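Come and keep a drinks diary with me (20 people wanted, Britstead and Ondwood)

Posted May 21, 2019

Hi! I'm Chiyo Katayama, and I'm looking for people who will write down everything they drink for eight days. Water, coffee, the last inch of your kid's juice, the beer on the porch, all of it. I'm putting together a small book about what people in our two towns drink and when and who with, and I can't write it without a pile of diaries from people who aren't me.

I should say right away that this isn't a health study. I'm not a doctor or a dietitian and I won't tell you to cut down on soda (I had two yesterday). What I care about is the stuff around the drink. My grandmother had a different glass for every hour of the day and got quite upset if you handed her the wrong one. My neighbor Yhon Chávez takes his coffee out to the truck and drinks it there with the engine off, every morning, and then comes back in and starts his day. I love that kind of thing and I want more of it!

What you'd be doing

You get a paper diary from me, a pocket-sized one, with a page for each day. Every time you drink something you jot down the time, what it was, what you drank it out of, where you were, and who else was there. One line is fine. If you feel like writing more, please do, the back of each page is blank and I read everything. Most people in my test run spent a few minutes a day on it, a little more on the first day while they got used to the columns.

On the last day there's one longer page with questions about the cup, glass or mug you'd be saddest to lose. Then we sit down for a chat, an hour at most, at your kitchen table or at the Imai tea room on the Ondwood side, whichever you like better. I'll record the sound so I don't have to scribble the whole time. You can ask me to switch it off whenever you want.

Who I'm looking for

Anybody over 18 who lives or works in Britstead or Ondwood. I'd especially love to hear from people on night shifts, people who live alone, people who share a kitchen with four roommates, and anyone who has moved here from somewhere with very different ideas about tea. Couples can both sign up but you each keep your own diary (no copying, I'll know, the test run taught me that). You don't need to be a good writer. Spelling doesn't matter and neither does neat handwriting, as long as one of us can read it. If you'd like to write in Spanish or Japanese, go ahead, I can manage both with a dictionary and some patience.

If you're a professional taster or you work for a drinks company, I'll have to pass this time, sorry.

What you get

A thank-you of $60, in cash, when you hand the diary back. Drinks and cake at the chat are on me. You'll also get a copy of the book when it's printed, and you can keep the original diary if you want it after I've made my copies. Your name won't be used unless you tell me to use it. I change street names and workplaces too, and you get to read your part before it goes to the printer.

Sota Hamada is doing the layout and Tipene Tamihana is drawing the maps, so it's going to look a whole lot better than my last one, which I stapled myself in the hallway.

What counts as a cup

I got this question so many times in the test run that I'm answering it up front. Anything you drink from counts! Mug, jar, thermos lid, garden hose, your own two hands at the bathroom tap. Just write what it was in your own words. "Big blue one" is plenty. 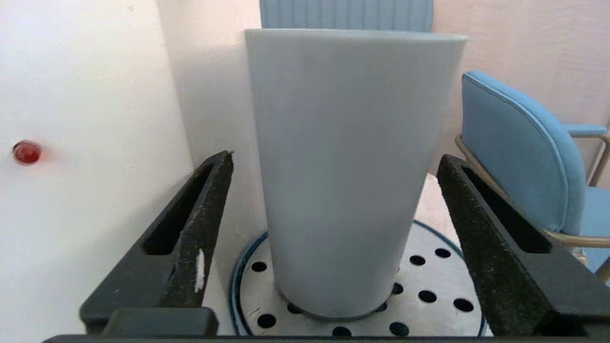

A tall one, wider at the rim than at the base.

Dates and how to sign up

The diaries run over eight days in a row, any time before the end of the summer. You pick your own start. Please don't choose a week when you're on vacation, though a week with a birthday or a wedding in it is very welcome.

To sign up, drop a note in the box by the door of the Studel bookshop in Britstead, or call the shop and ask for me (I'm in most afternoons). Tell me your name, the best way to reach you, which town you're in, and the first thing you drank today. I'll get back to you within a week, and if the 20 places are gone I'll put you on the waiting list for the second round.

If you've got a friend who never stops talking about their espresso machine, bring them along too. I've got room for one or two of those.

Chiyo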